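The cord drawer, week one

I have been meaning to deal with the cord situation since April, and on Wed 8 November I finally got everything out and started. First up was the black cube.

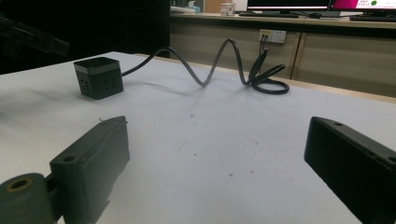 Why the cube went first

I love this thing, I really do. It's a power strip squashed into a little block, matte black with a lighter gray band near the top, and it takes up so much less room on a table than the long flat kind. The block was never the problem. The cord is the problem! It stands up in big loops all by itself and then goes into a knot at the far end, like it remembers every drawer it was ever shoved into.

My old method was the hand-and-elbow wrap, which I learned from my dad and have been doing wrong my whole life. Iolo Jenkins (we share the studio, and he used to do sound for bands) watched me do it once and had to leave the room. According to him you're putting a twist in the cord every time you go around, and after a couple of years it just stays that way.

What I'm doing instead

Over-under coiling. You make one loop the normal way, then flip your wrist so the next one goes in backward, and keep alternating. It took me 2 tries to get through one cord without losing track, and my loops still come out all different sizes – Iolo says that's fine as long as they lie flat.

Before any of that, though, you have to get the old kinks out. Unplug it, obviously. I start at the block and run the cord through my fingers all the way down to the plug, letting the end spin as it wants to. Then I leave it stretched along the baseboard overnight. Please don't yank on it where it goes into the block, I killed a desk lamp that way.

For ties I went with plain hook-and-loop strips. I had a bag of twist ties saved up from bread and they are going in the trash.

Still to do: the printer cable, the two extension cords behind the bookcase, and whatever is in the shoebox marked Nillholm. I'm a little scared of the shoebox.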